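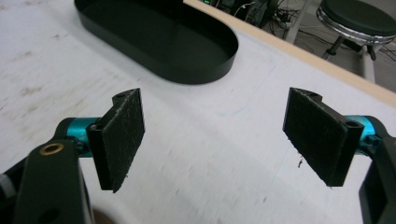 Black pads, white tabletop.

The Last Bus to Vekville

Missed the 40. Of course. Ran the whole length of Drorkari Street with one shoe untied and a cake box under my arm, and the driver looked right at me and pulled out anyway.

So I walked. November, no gloves. Three miles if you cut behind the Fledix plant, four if you don't, and I don't, not since the dog.

My sister's message said come by six or don't come. It was ten past five. Mom's house had sold for less than anybody wanted and we had one night left to empty it. One night! Twenty years of jars.

Rain started at the bridge. The cake box went soft. I held it flat on both hands like a waiter and kept going, talking to myself, practicing. I'm sorry about the funeral. I'm sorry about the 300 dollars. No. Start with the money, its easier.

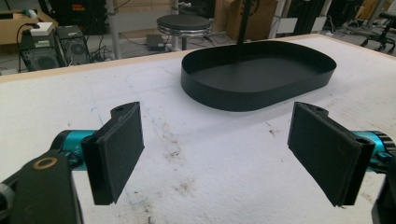
A truck slowed. Wubshet Bakery on the side, same name as on the box. The woman driving leaned over and popped the door.

"That one of ours?"

"It was."

She laughed, moved a crate off the seat. Heater going full blast. Smelled like bread and wet coat. She asked where and I said 461 Orchard, the yellow one, and then I couldnt say anything else for a while.

Every light in the house was on. My sister stood on the porch in Mom's green sweater, sleeves rolled up, looking at her phone.

Six minutes to six.

"You brought cake," she said.

"Sort of," I said, and she held the door.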